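Sosero releases Workau two-arm bench kit, with fewer promises than usual

FOR IMMEDIATE RELEASE

Sosero today opened orders for Workau, a two-arm robot kit for small parts handling on an ordinary workbench. The company is offering it to workshops and colleges that have heard plenty about automation and would like to see some of it work before signing anything.

"I've sat through a lot of demos where the robot does one thing beautifully and the invoice covers ten things," said Mikkel Riis, who led the Workau program at Sosero. "We'd sooner tell people what it's poor at and let them decide."

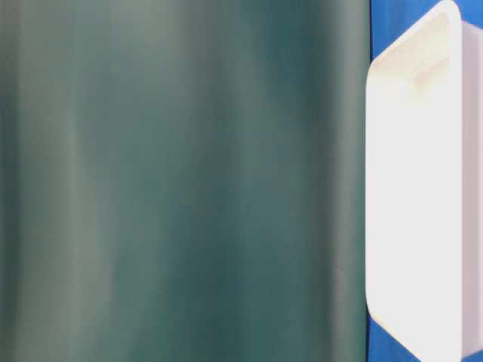 The poor list is printed on the first page of the manual. Workau is not fast. It does not like clear plastic, oily parts or anything that rolls. It needs a tidy bench and someone close by who can stop it. Buyers hoping to replace an employee are advised to keep the employee.

What the kit does offer is a pair of arms with parallel two-finger grippers, the Etau control software and a set of practice tasks built around a shallow tray. Customers teach a job by guiding the arms through it, then check the results themselves. Sosero recommends at least 144 practice runs before judging a new task, a figure Riis admits will put some people off.
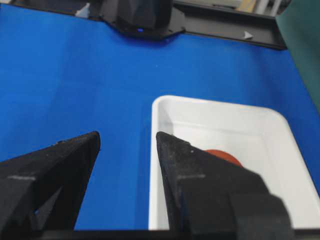

Black gripper fingers open over the blue work surface, with the white tray at right.

In-house testing used 1,000 attempts at the basic tray task. Of those, 211 needed a person to step in. Sosero is publishing the number in full and has not adjusted it for what the trade likes to call "favourable conditions." Riis described the result as "fine for a training bench, not fine for a night shift."

The fingers are treated as wear items and come off with hand tools. Cables are left accessible for the same reason. It isn't a pretty arrangement, and early reviewers have told the company so.
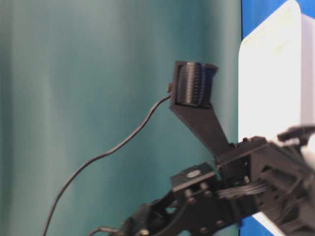

Gripper detail, with the ribbed roller at the top of the angled finger plate and a thin black cable running from just below it.

Etau runs on the customer's own computer and works without a subscription. A paid support plan called Mathew is available for those who want help setting up tasks. Sosero suggests holding off on it until the free setup guide has been tried, as many of the calls taken during the trial were answered in its first 5 pages.

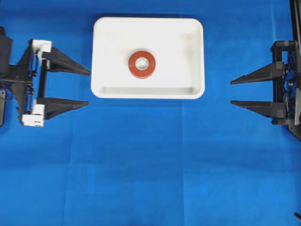
Can Workau be left to run by itself?
Sosero doesn't support unattended use. Someone should be at the bench whenever the arms are powered.

First deliveries are planned for September. Kits may be returned in working order during the trial period set out in the order form, and the buyer pays the freight.

Media enquiries: Mikkel Riis, Sosero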